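Student drivers wanted for the Dondo tool wall project

Posted Sep 19, 2026 by Sowmya Krishnan, Stodgate Robotics Club

Hi all! I'm looking for 8 people to join our student team for the coming term, and I'd love it if a few of you had never touched a robot before. We're the group in the back half of the Kaimal building, the ones with the pegboards. Our project is called Dondo, and the short version is that we teach robot arms to take hand tools off a wall, use them or pass them along, and hang them back up where they belong.

Most of the job is driving. You hold a controller in each hand, you move, the arms move, and every run gets saved so the software people (mostly Aravind Pillai and whoever he has talked into it) can train on it later. We want 2,000 good runs before the Traltport student meet in July. Please don't let that scare you off, a run is short and you get quick pretty fast.
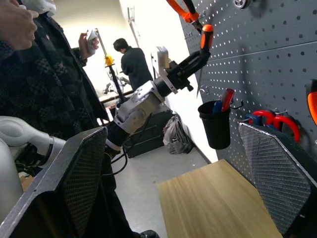
Driving with the two hand controllers, screwdriver in the gripper.

So what do I need from you? Two sessions a week, two hours each, and some patience. Screwdrivers are pretty friendly. Pliers are not – the handles swing open just when you think you've got them, and I have said some things to a pair of pliers that I won't repeat in an ad. If you play video games, great. If you knit or fix bikes or ice cakes, also great, maybe better! Our steadiest driver last year was Sharada Kamath, and she came to us from the pottery club.

You don't need to code. If you'd like to, tell me, and Aravind will be thrilled. You do need to be enrolled at Stodgate (any year, any major), wear closed shoes, tie back long hair, and get through the safety hour with Tatsuya Minami before your first session. He's nice about it but he does make you find the stop button with your eyes shut.

Once you're comfortable with one arm we move you up to both.
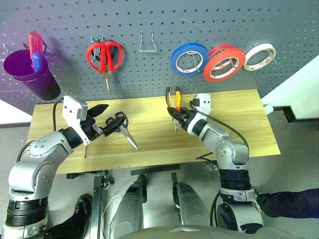 Two-arm work is my favorite part and also the part where new people get stuck, so we pair you with somebody experienced until it clicks. You'll be thinking about which hand goes first, where to put a tool down so the other arm can get to it, and why on earth your left elbow is up by your ear.

It's a paid spot at the regular student hourly rate, and you can take it for lab credit instead if your department signs off (ask Chandrasekhar Achari in the Kaimal office for the form, he has a stack of them). There's also a kettle and a snack drawer.

To apply, write me a few lines through the club page. Tell me your name, your year, which afternoons or evenings you're free, and something you're good at doing with your hands. No résumé, please. I'll get back to everybody, and you can come by and try the controllers before you decide.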